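Day 14: Can it pack a box yet

October 2025

Up at six, coffee, rain on the skylight. I told myself I would write every night this month whether or not there was anything to say, and tonight there is a fair amount, so I'm starting before dinner.

The question I keep getting from my sister is when a machine is going to do her laundry. She asked again this morning on the phone. She has three kids and a dryer that runs all day, and she thinks that because I work near robots I must have a date for her. I told her not this year and probably not next. She said that was what I said last December. It was.

Work was slow until lunch. Jenda wants us to have something to say about packing by the end of the quarter, meaning the whole job from an empty carton to a closed one. Henryk Kalinowski spent the morning on the phone with the people at Hostard, who run the returns warehouse out in Lindton. They take in 2,428 parcels on a normal day and a person opens every one of them. Henryk asked what they would pay for a machine that did half of that. They said they would pay for one that did all of it, and that half would only give them a second line to look after. I wrote that down because I think they're right. A person who has to stand there and wait for the machine to get stuck has not been freed up to do anything else.

After lunch I sat with Josué Medeiros for an hour and we argued about what counts as a chore being done. His view is that if the item ends up in the right place, it's done. Mine is that you have to include the setup and the cleanup. If I spend 12 minutes getting the table ready so that the arm can spend four minutes on a job I could do in 30 seconds, I don't see how to call that help. He says all machines were like that at first. Maybe so. My grandmother's first washing machine had to be rolled over to the sink and she still loved it.

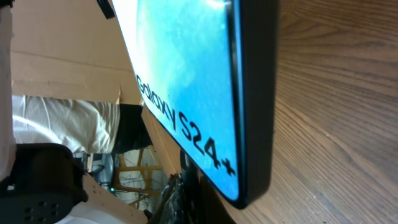
Packing is the chore I've come to care about most, more than dishes or floors, and I think it's because it looks so easy when a person does it. You pick up the thing, you turn it, you put it in the carton and you fold the flaps down. A product box ought to be the kind part of that. The Galaxy S24+ one has straight sides and big black letters on a blue face, so there is no mystery about what it is or which way it's turned. But the blue is glossy and goes almost white where the light hits it, and a glossy surface can trouble a camera in a way it would never trouble me. White cloth is worse. It doesn't have a shape until you pick it up, and then it has a different one. Cardboard is somewhere in the middle, stiff until you push near a fold. I would put my money on machines handling the first kind of thing for real wages within a few years. The cloth I won't guess at.

Nives Vitale came by around three and read some of my notes over my shoulder. She used to run a gift-wrap counter at a department store and she has firm opinions. She says the hands are fine now and the trouble is judgment, knowing when a corner is close enough and when it will split on the truck. She could train a new person in two shifts at the counter, and by the end of the week they would be faster than she was. I asked her how many mistakes she let them make. She said as many as they wanted as long as they were on the cheap paper.

I thought about that on the bus. We give a machine 200 tries at something and then change the lighting and it's a beginner again. Some of that is getting better. I have seen things this fall that I would not have believed two years ago, and I should put that down too so this diary isn't all complaining. A machine that drops something and goes back for it without being told is a big step, even if it takes a while. Slow doesn't bother me much. My dishwasher takes two hours and I don't stand over it.

That's probably the test I would use at home. Can I leave the room. With the vacuum, yes, if I pick up the socks first. With the dishwasher, yes. With anything that folds or packs or puts away, no, and I don't know anyone who would.

Made soup. Folded my own towels while it cooked, badly, and put them in the closet with the messy side to the back. Called my sister again and read her the part about her dryer. She said to ask Nives if she wants a job.

Tomorrow Femke Vandenberghe is back from leave and we have to go through the Hostard numbers with her before she sees them somewhere else. I need to find the charger for the old laptop. Also need milk, and stamps if the post office is open.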